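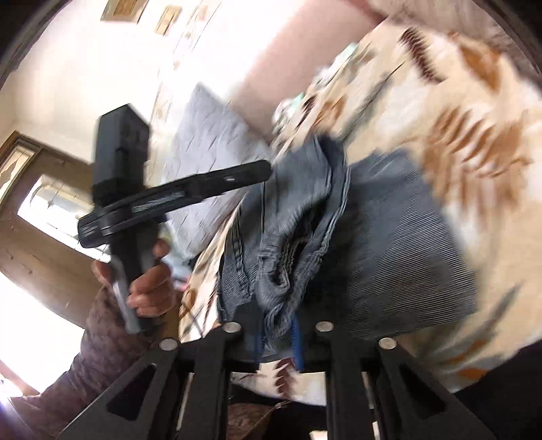

Faded denim, folded and creased.

Sayaka Yagi paints at a kitchen table in Luletton, and she starts before six in the morning, when the light comes in low over the sink. By the time I got there in May she had 2 sheets taped down and was mixing a gray so warm I wanted to put it on toast.

Her subject is fog. She has been painting the same harbor in gouache for 4 years, and the wonderful thing is how different the sheets look when you spread them on the floor (we did, and it took up the whole hallway!). Some are nearly white. One is a deep plum with a single stroke of lemon where a ferry lamp should be.

"I mix the whole pile before I touch the paper," she told me. "Gouache dries to a different value, so I paint a swatch, wait, and then fix the pile."
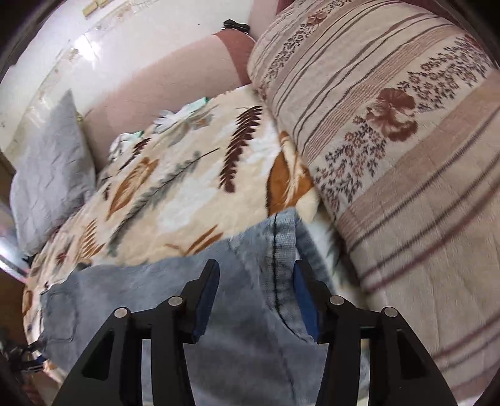
The swatches go into a notebook, numbered in pencil. She was up to 1342 when I visited, and she can flip straight to the one she wants. Number 77 is her favorite, a green-gray made from burnt sienna, viridian and far more white than you'd guess. I tried it at home that same night and got mud, then tried again with less sienna and got something close enough to make me shout for my husband.

She learned the swatch habit from Czesław Piątek, who taught evening classes above the old Citer print shop and made everyone paint grays for a month before they were allowed a landscape. Sayaka loved it. She still buys the same flat brush he used, one inch wide, and she wears them down to stubs before she'll open a new one.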